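Pimden snack sellers told to add English labels by April

Shops and market stalls in Pimden that sell imported crisps, biscuits and sweets have been given until the end of April to make sure every packet carries its ingredients in English.

The town's food safety team wrote to 94 businesses last month after a round of visits found packets on sale with no English label, or with a sticker that left out allergens. The letter says traders will get one more visit before any formal action is taken.

Shagufta Bhutto, who leads the team, said most of the shops visited had been helpful and that several had not known the rule applied to them.

"A lot of people think it's the importer's job and that's the end of it," she said. "The importer should have done it, yes. But if it's on your shelf and it isn't labelled, you shouldn't be selling it."

Under food law, prepacked food sold in the UK must carry its name, a list of ingredients, a date mark and the name and address of a responsible business, all in English. Other languages can appear as well. Allergens such as milk, nuts, soya, wheat and sesame have to stand out in the ingredients list, usually in bold type.

An importer will normally print a white sticker with these details and put it on the back of each packet. Problems start when a shop buys from a smaller supplier, or splits a large box and the labelled outer packaging is thrown away.

Trade has grown quickly in the town over the past few years. Fondel Street, behind the bus station, now has four grocers that stock food from China, Korea, Pakistan and Poland, and a fifth is due to open in the old shoe shop. Students from the college make up a good part of the custom in term time.

Naheed Chaudhry runs the Chaudhry grocery at the top of the street. She stocks 800 lines, close to half of them snacks, and spent two evenings going through the shelves with her son after the letter came.

She took 40 products off sale. Some have since gone back on with new stickers sent by the wholesaler. Others will not return because nobody at the supplier could give her a full list of ingredients.

"I had a seaweed cracker that people came in for every week," she said. "I asked three times what was in it and got three different answers. So it's gone."

Mrs Chaudhry said she supported the rule, as her niece has a severe nut allergy, but she would have liked more time. The wholesaler charges for replacement stickers and will only send them in rolls, so a shop selling one box a month has to pay for far more than it needs.

The council says shops may print their own labels if they have reliable information from the maker or importer. A translation made with a phone app will not be accepted by itself. Officers say these apps are useful for working out what a packet is, but they can mix up ingredients, and small print on a shiny bag is often read wrongly.

Traders have also asked about products sold online. The same information must be available to the customer before they buy, and again when the food is delivered. This applies to small sellers working from home, some of whom make up mixed snack boxes and advertise them on social media. The team does not know how many people in Pimden do this and has asked them to get in touch.

Anyone running a food business from home has to register with the council at least 28 days before they start trading. Registration is free.

A printing firm on the Tariveck estate has offered to run off labels in small batches for local shops. The council has passed on its details but says it is not recommending any one company, and that the shop remains responsible for what the label says.

Two free drop-in sessions will be held at Pimden Library, both starting at 6pm. Traders can bring packets along and have the labels looked at by an officer. There is no need to book. Urdu, Polish and Mandarin speakers will be there to help.

The team received 2454 food enquiries in the past year, covering everything from hygiene ratings to out-of-date milk. Labelling made up a small share of them, but Ms Bhutto said the number had gone up and that those involving allergens were always looked at first.

She asked customers to play a part too. Anyone who buys a packet with no English label is asked to keep the packaging and the receipt, and to note the date and the name of the shop. Reports can be made by phone, on the council website or at the front desk of the town hall.
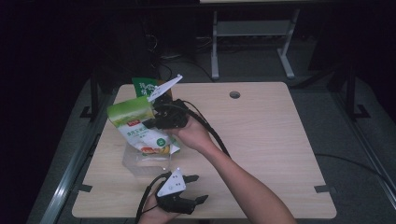
What shoppers should look for

Check the back and the bottom seam of the packet, where stickers are most often placed. The label should not cover the best before date.

Look for the ingredients list and for any words in bold. If there is a "may contain" warning, it will usually be just below.

Do not rely on the drawing or photo on the front. A bag with a picture of prawns may have none in it, and one with no prawns on the front may list them on the back.

Take extra care with treats that have been tipped into another tub or bowl at home or at work. Keep the original packet nearby so that others can read it.

If you have an allergy and cannot find or read the ingredients, do not eat the food. Ask the shop for the details, and take the packet back if they cannot give them to you.

Anyone who has a reaction after eating a product should get medical help first and report it to the food safety team afterwards.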